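Bimanual policy only uses one arm after fine-tuning. Is my success metric hiding this?

Tags: imitation learning, bimanual, evaluation, sorting tasks

Manaia Cartwright
Posted in September, edited once

I'm trying to reproduce the main result from the Drika write-up on bottle clearing with two fixed arms. The task is simple to state: bottles start on the floor of the booth, and the policy has to put all of them in the bin at the back. An episode counts as a success if every bottle is in the bin before time runs out.

I collected 100 teleoperated demos and trained with the settings in their appendix. Over 24 evaluation episodes I get a success rate of 67 percent, close to what they report. The trouble is that in most of my successful episodes the right arm does everything. The left arm drifts to one side and stays there, even when a bottle is on its half of the floor.

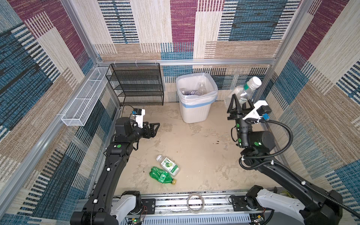 Manaia Cartwright / bench setup, mid-episode

The right gripper has a bottle up by the wall, there are two more on the floor between the arms, and two are in the bin. The left gripper is open with nothing in it. I would have expected the left arm to be going for one of the floor bottles at this stage, as it does in my demos.

Both arms have wrist cameras, and I also feed in the fixed view. Actions for the two arms are predicted together in one chunk. Is this a known problem with the method, or is it something in my data? And should I be reporting a number other than success rate?

Todor Kelmendi
Accepted, edited

Check the data first. Go through the demos and label each pick by arm, then compare that with where the bottle was lying. When I did this on our rig at Grastitz, the operators were right-handed and used the right arm for nearly anything both arms could reach. The policy had copied that. Your memory of what you did during collection is not a good guide here — mine was wrong.

If the split is uneven, collect more episodes where the only bottles are on the left side. I would add those before touching the loss or the architecture.

On the metric: success rate can't tell you about this, because one arm can finish the task alone if the time limit is generous. Report these next to it:

Picks per arm, split by starting side of the bottle
Time to clear
Fraction of the episode where both arms are moving

Also shorten the time limit and run the evaluation again. If your number drops sharply, the old limit was covering for the idle arm.

Isla Pirihi

Had the same thing, fixed it by lowering the chunk length. Don't remember the values, sorry.

Katherine Grajales

I would be careful with the chunk length suggestion. It changed how jerky the motion was for us and did nothing for arm choice.

One thing to add to Todor's answer. Try masking the right wrist camera at test time for a few episodes. If the left arm still does nothing, the policy probably isn't making much use of the left camera at all. We found this with 4 masked episodes, so it is cheap to run. It won't give you a number you can publish, but it tells you where to look.

Your patterned walls may matter too. If they were the same in every demo, swap the cloth once before you claim the result holds outside that booth.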